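Build the Gripper for the Plate You Own

Most home gripper projects are designed around a cube. The cube is printed, it has flat faces, it weighs next to nothing, and a parallel jaw with any sort of rubber on it will hold it well enough to be filmed. I have built to the cube myself, and I think it accounts for a lot of wasted filament. My argument is that a shared workshop should pick its test objects from a kitchen cupboard before anyone opens the CAD, and should do the testing in a kitchen.

The case for crockery is mechanical. A dinner plate has a rim that changes thickness over a short distance, a glazed surface with little friction, and a mass centred well away from any point where two fingers can reach it. Pick it up by the edge and the load becomes a moment at the pads. A steel bowl has a thin lip and a curved wall, so the contact is close to a line. Stack the bowls and the fingers must also enter a gap narrower than most hobby fingertips.

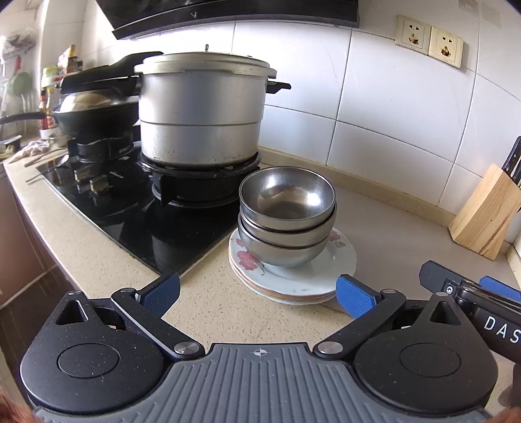 Mokgethi wrote back on the workshop list that this gets the order wrong. A beginner needs something that works in the first week, the message ran, and a cube that lifts is worth more to morale than a bowl that doesn't. Start with the bowl and half the bench will have given up by September.

I accept the point about morale and would still move the cube to a single afternoon. It is useful for finding a reversed linkage or a finger that binds. After that it tells you nothing you can use, and it rewards bad choices. A hard pad passes with a cube. So does a finger with four degrees of slop at the pivot. Both faults become part of the design, and by the time a plate arrives the palm has been printed, the holes have been reamed and there is a strong wish to blame the plate.

The same applies to fingertip material. Our bench notes for the Dretix jaw list 19 pad and finger combinations. On the cube they could not be told apart. On glazed ceramic they separated at once, and the ranking had little to do with hardness. Texture mattered more, along with how squarely the pad met the rim through the whole stroke. A pad which arrives a few degrees off touches along one edge, and the plate turns about that edge as soon as it leaves the counter. 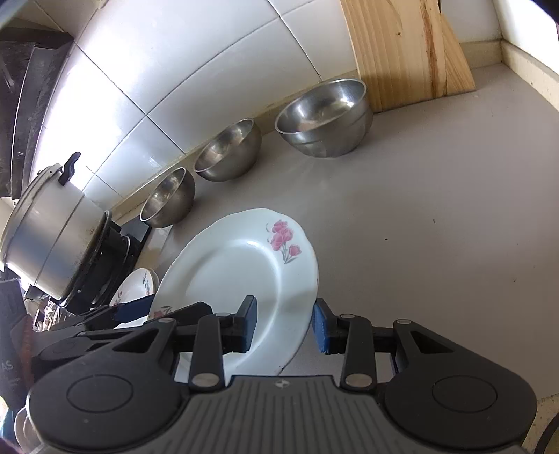 Closing force is the next place where builders go astray. The common response to a slipping object is a bigger actuator or a longer lever, and either will hide the fault for a time. Pivot fit should come first. On a two-finger linkage, play at each joint adds up at the tip, where it does most harm, and no amount of squeeze takes it out evenly. I now put a shouldered screw in every pivot, check the tips for sideways movement with the jaws half open, and leave the drive alone until that is right. It costs an evening.

I would also keep the first version in the hand. Motors, a controller and an arm bring their own failures, and these get mixed up with those of the jaw. With a hand-held tool the operator's wrist supplies the motion and the only thing under test is the grip. It also shows how much a person corrects without thinking, an uncomfortable lesson for anyone about to hand the job to a motion planner.

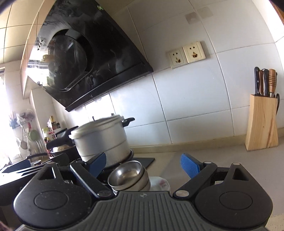 Reach is learned the same way. A jaw drawn on a screen has clear air on every side. A counter has a wall at the back, handles sticking out at wrist height and an overhang where the forearm wants to go. Our Clirkex finger was 5 millimetres too wide at the knuckle, a figure that had passed every check on the bench because the bench has no neighbours. 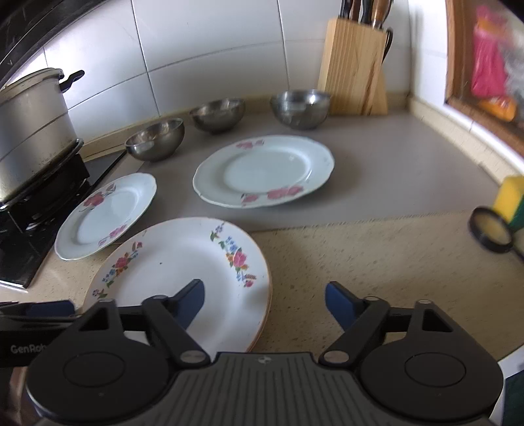

Record keeping deserves more care than it gets. The Grandico log, which our workshop keeps as a plain text file, now stands at 1,280 attempts, and its weakest column is the one headed "object". For months it said "plate". That is no use when one plate has a plain round edge and the next has a scalloped one, as with the rose-patterned plates set out on the counter, where a pad may meet the rim at a crest or at a hollow. A plate on a mat is also a different case from one on bare stone, and the log should say which it was. I would add a column for the surface underneath and another for where on the rim the pads closed.

None of this needs money. It needs someone to give up the use of a kitchen for a morning and accept the risk to the crockery. The cube can stay in the drawer for checking linkages.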